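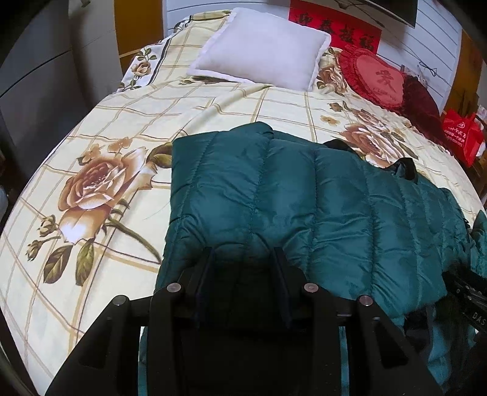
Right, a thread about robots that fold your clothes, because three people have now sent me the same Jusedora clip and asked if I'm still being grumpy about it. I am. 1/

For anyone who missed it: the claim is that you don't program the robot any more, you just show it. Somebody does the job by hand with a gripper on a handle, a camera rides along, and the recordings get turned into a robot that can do your laundry. 2/

I have no quarrel with the first half of that. I've held one of those handheld grippers. You squeeze, the fingers shut, and within a few minutes you stop thinking about it. It's a far nicer way to spend an afternoon than steering an arm by remote control. 3/

My quarrel is with the word "just". 4/

Take a padded jacket on a bed. You and I fold that without looking. Now do it with two flat fingers and no sense of touch. The filling slides about inside the channels, the fabric is slippery, and the bit you want to grab is the bit that flattens when you press on it. 5/

So what do people do? They cheat, very sensibly. They go for the collar or the hem where there's something firm to hold. They pinch deeper than they need to. They wiggle. All of that goes into the recording, and the robot learns the wiggle. 6/

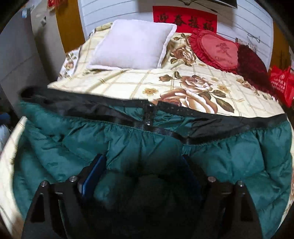
And once the jacket's up off the bed, a camera that close to the fingers sees mostly jacket. The person doing the showing can lean over and look round the side. The robot learning from it gets a face full of quilting. I'd like that mentioned in the sales video. 7/

Jingyi Li made the point to me better than I can: the human is using two eyes, a wrist full of nerves and thirty-odd winters of owning coats. The recording keeps a fraction of that. You then train on the fraction and act surprised. 8/

Numbers, as people always ask. The Goderen team put out a write-up in October 2023 with 1,085 demonstrations of folding outerwear. Sounds like loads. Go to the table at the back and 173 of them were padded jackets. The rest were fleeces and thin things that more or less fold themselves. 9/

Then they tested it on 20 jackets and reported a success rate with no definition of success. Folded in half? Folded so you'd put it in a drawer? Not on the floor? I wrote and asked. Poul Nørgaard wrote back, very politely, to say it was "judged visually". Hm. 10/

Credit where due -- he also sent me the failures, which hardly anyone does. Most of them went wrong at the same moment: fingers close, jacket lifts, lining comes up and the outer stays put. 11/

"But it's done in real homes now, not labs!" Yes, and I'm glad. A proper bed with a patterned cover and cushions on it is a much better test than a grey table under studio lights. I'll happily give them that one. 12/

It doesn't follow that one bedroom stands in for all of them, though. Show it a hundred folds on the same flowery bedspread and you may have taught it about that bedspread. Move the robot to a plain duvet and see. Please do see, and please film it. 13/

Somebody will now say remote control fixes this, as the person sees only what the robot sees. Partly true. I tried the Gesix setup in April, headset and all. My first sleeve took so long that Liesl Egger went off and made tea, drank it, and came back to find me still on the sleeve. 14/

So you get better-matched recordings and far fewer of them, made by people who are fed up. You can watch the fed-up-ness creep in. By the end of a session I was dragging things into a heap and calling it a fold. 15/

That's my other moan. Who is doing the showing, and how long have they been at it? Demo 1 and demo 100 from the same tired person are different animals. Hardly any of these write-ups say how long the shifts were or what people were paid. Goderen's didn't. Bang's at least gives the shift length. 16/

Heiðrún Egilsson replied while I was typing to say I'm comparing early work to a finished product. Fair, except the clip has a "coming to your home" caption on it. If you sell it as finished I'm going to mark it as finished. 17/

What would change my mind: a bed it hasn't seen, a jacket it hasn't seen, one unbroken take at normal speed, and somebody else choosing the jacket. Duangjai Suksawat has offered hers, which has a broken zip and a hood that won't stay put. 18/

Still waiting to hear back from Jusedora on that. Replies are open but I'm off to put a wash on, by hand, like an animal. 19/19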